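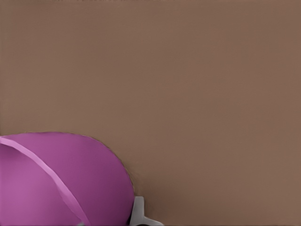 Preguntas que me hacéis sobre el robot de empaquetado

¿Nos va a quitar el puesto?
No. En Davero seguimos los 23 de siempre, y yo la primera, ¡que no pienso irme! Cambian las tareas: menos coger piezas, más revisar.

¿Y si agarra mal una pieza redonda?
Paras, la recolocas y lo apuntas (Recep Canpolat lee las notas, de verdad).

¿Cuánto dura la formación?
Unas 4 horas, en dos mañanas. Yo salí con dolor de cabeza, pero al segundo día ya me manejaba.

Relacionado
Turnos de noviembre
Visita a la planta de Pemura

Contacto: oficina de Davero | © Davero | Volver arriba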